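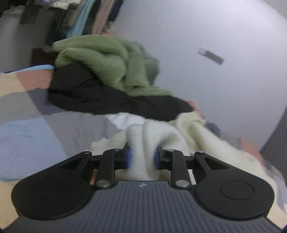
Varesard Household Services: Care of bedding, towels and fleece items
29/03/2020

Residents and partner households have asked for a single set of guidance on the washing, folding and storage of soft furnishings. The posts in this thread replace the leaflet issued last June. Please read the thread in full before changing any existing routine.

1/ The guidance covers patchwork sheets and covers, fleece throws, and any white or cream item with a raised pile. It does not cover duvets, pillows or mattress protectors. Those remain under the separate notice for heavy bedding, reference 407.

2/ Sorting. White and cream fleece should be washed apart from coloured patchwork. Patchwork often brings together fabrics of different ages, and a single strong red or navy patch may release dye for several washes after the others have settled. A new patchwork item should be washed alone 3 times before it joins a mixed load.

3/ Temperature. Fleece is to be washed at the lowest setting shown on its label. Where the label has been lost, use a cool wash and a short spin. High heat flattens the pile, and a flattened pile does not fully recover.

4/ Detergent. Use half the usual measure of liquid detergent for fleece. Fabric softener should not be used on any item in this group. It leaves a coating on the fibres, and households in Dastomton have reported that treated throws attract more lint.

5/ Drying. Hang fleece over two lines or a wide rail so that the weight is shared. A single line leaves a ridge across the middle. Patchwork may be tumble dried on low if every patch is cotton. If there is any doubt, dry it flat.

6/ Folding on the bed. A made bed is the most suitable surface for folding large items, being wide, clean and at a convenient height for most people. Smooth the sheet first. Lay the throw out with the pile facing up, bring the two long sides to the centre, then fold from the foot towards the head.

7/ Fleece should be lifted by a full fold of cloth. Pulling at a corner or a hem stretches the edge, and a stretched edge will ripple after the next wash. Two people are recommended for anything wider than a double bed.

8/ Hand towels and small white cloths are folded in thirds lengthways and then once across. The rounded fold faces outwards on the shelf. This allows one item to be taken without disturbing the pile beneath it.

9/ Patchwork sheets should be folded along the seams where possible. A crease that runs across the middle of a patch will show for longer than one that follows the stitching. Refold stored sheets along a different seam every few months.

10/ Storage. The standard Flaren shelf insert holds folded throws upright. Do not press further items into a full insert. Items must be completely dry before they are put away, and cupboard doors should be left open for an hour after filling.

11/ Repairs. Loose patches, open seams and pulled hems are accepted at the Beltrán workroom. Please wash the item beforehand and mark the damaged area with a safety pin. Small repairs are free of charge to registered households. A request form, number 3371, must accompany each bag.

12/ Items that cannot be repaired are cut down for cleaning cloths. Owners who would prefer to have the remaining fabric returned should state this on the form. Unmarked bags will be treated as donated.

13/ A reply to a question received this morning: yes, cream fleece may be washed with white towels, provided that the towels are not new. New towels shed heavily and the loose fibres will settle in the fleece.

14/ And a second: the limit of 100 items on the repair list remains in place. When the list is full, forms will be held in order of receipt and no further reminder is necessary.

15/ Printed copies of this guidance are available on request from the Varesard office. Requests for large print should be made in the same way.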